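6/28/21

Open day prep, then the open day itself, so sorry for the handwriting in the paper copy. Doors at ten and we had over 200 people through the bay (way more than last October!). I ran the arm most of the morning and I-hsuan Kwok took the talking part, thank goodness, because I lose my voice by lunch.

Setup was the Flutura cell with the black fingers and the green plastic piece on the white table. Everybody wants to stand on the panel side, so next time the rope goes there first. I slowed the approach way down for the crowd and the kids loved it, they went dead quiet every time the fingers got close. Left fingertip comes in right under the rounded edge, by the seam line.

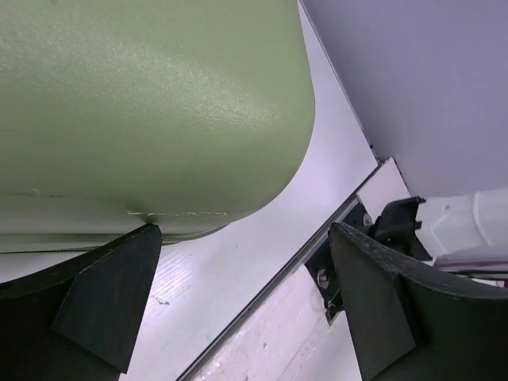 Questions people asked

Does it see color? How much does it weigh? Can it do laundry (four times!)? A guy from Viltell wanted to know about finger wear and I promised to send him the log from run 401 on.

To do: wipe the table, dust the right finger, get I-hsuan's slides onto the Tam drive.

Recent entries
Fusine controller swap, notes
Finger pads, second try
Rope and signs for visitors
Run 401 log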